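Damgaard Kitchen Records: Data Card

12 shares | 2 comments

Summary

The Damgaard Kitchen Records are a collection of written logs on the storage, portioning and disposal of prepared food in small canteens. The collection contains 845 log sheets, transcribed from paper forms and checked against the originals. It is maintained by the Balano Food Records Office and is intended for people who study food waste, menu planning and kitchen routine. It contains text and numbers only.

Contents

The release is made up of two tables. The first, sheets, has one row for each log sheet and gives the site code, the month, the service (breakfast, midday or evening) and the name of the form used. The second, items, has one row for each food item entered on a sheet. Items are linked to sheets by the field sheet_id.

The main fields in the items table are as follows.

item_name: the name of the food as written by the kitchen, with spelling left unchanged.
item_group: the group assigned by the office (meat and fish, vegetables, bread and cereals, dairy, sauces, mixed dishes).
prepared_g: weight prepared, in grams.
served_g: weight served, in grams.
kept_g: weight put back into storage after service.
discarded_g: weight thrown away.
container: the type of container, where the kitchen recorded one.
remark: any free text written in the margin.

Weights are given as they appear on the sheet. Where a kitchen recorded portions in place of grams, the portion count is held in the field portions and the weight fields are left blank. Users should not read a blank weight as zero.

Source of the records

Sheets were supplied by canteens in Avberg and the surrounding district. Each kitchen used one of two forms. The short form asks for a single line per dish. The long form, known locally as the Memenis form, asks for a separate line for each ingredient held ready for assembly at the counter, so that a filled roll may take up five or six lines. Of the sheets in this release, 327 are on the Memenis form. All others are on the short form.

The difference matters for any comparison between sites. A kitchen on the short form will enter "burger, complete" once. A kitchen on the Memenis form will enter the patty, the tomato, the bread and the sauce separately, and may record different losses for each. Cooked and raw items held in the same container are entered on separate lines and given the same container number.

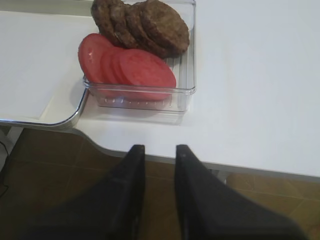 Cooked patties and sliced tomato in a clear container.

Shared containers are marked in the field shared with the value Y. The office has not attempted to divide the weight of a shared container between its contents where the kitchen gave only a combined figure. In such cases the full weight is entered against the first item listed and the second line carries the note "see above".

Transcription and checking

Each sheet was typed by one clerk and read back by another. Disagreements were settled by returning to the paper original. Where handwriting could not be read, the entry is shown as [illegible]. There are 152 such entries, most of them in the remark field. Crossings-out have been left out of the tables unless the corrected figure was itself unclear, in which case both figures are given in the remark field.

Names and initials of kitchen staff have been removed. Site codes do not correspond to postal addresses.

Known limits

The sheets do not form a balanced sample. Evening service is poorly covered, and several sites stopped sending sheets in December, when the canteens were closed for part of the month. Liquids were recorded unevenly, and soups should be treated with particular care. The groups in item_group were assigned by the office and were not seen by the kitchens.

The records should not be used to judge the hygiene or conduct of any one kitchen. Storage temperature was not asked for on either form.

Terms of use

The tables may be copied and used for study and teaching, provided that the Balano Food Records Office is named as the source. Altered versions must be clearly marked as such. Requests to consult the paper sheets should be made to the office in writing, giving the site codes and months required.

Corrections

Users who find an error are asked to quote the sheet_id and the line number. Accepted corrections are listed in the file changes.txt and are applied at the next release.

2 comments | Share this page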